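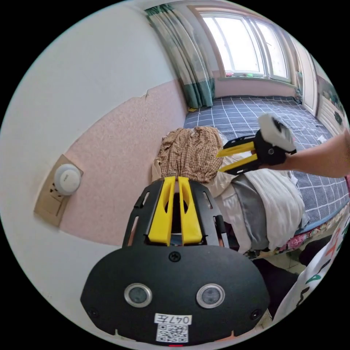 Start with the boring end. That's my whole argument, and I've had it out with Rommel Bañez at the Maglaya workshop enough times now that I may as well write it down.

Everybody building a home robot wants to do the arm first. Motors, joints, a nice big base. I did it too. Spent most of January on an arm that could lift a kettle and couldn't pick up a sleeve. Lovely arm. Useless.

Fingers first. Hold them in your own hand, walk round the bedroom, try to lift a shirt off the bed. One in each hand if you can, as cloth nearly always wants two. You learn more in an afternoon of that than in a month of wiring — and it costs next to nothing. My last pair of fingers took about 40 minutes to draw. Changed the slot, changed the tip, tried again.

Rommel says a person's wrist is cheating. Fair. My wrist does a hundred clever things without asking me, and no motor I can afford will do teh same. But if I can't get hold of a collar with a good wrist behind the fingers, what hope has the arm got?

Also, use a real bed. Real washing, creased, patterned, in a heap. A towel on a clean bench tells you nothing much. Lamai Kaewsai got hers going beautifully on the bench, took it home, and it grabbed the sheet along with the shirt every time.

So leave the arm in its box a bit longer. Mine's under the stairs. I'll get it out when the fingers can manage a button cuff, wich they can't yet.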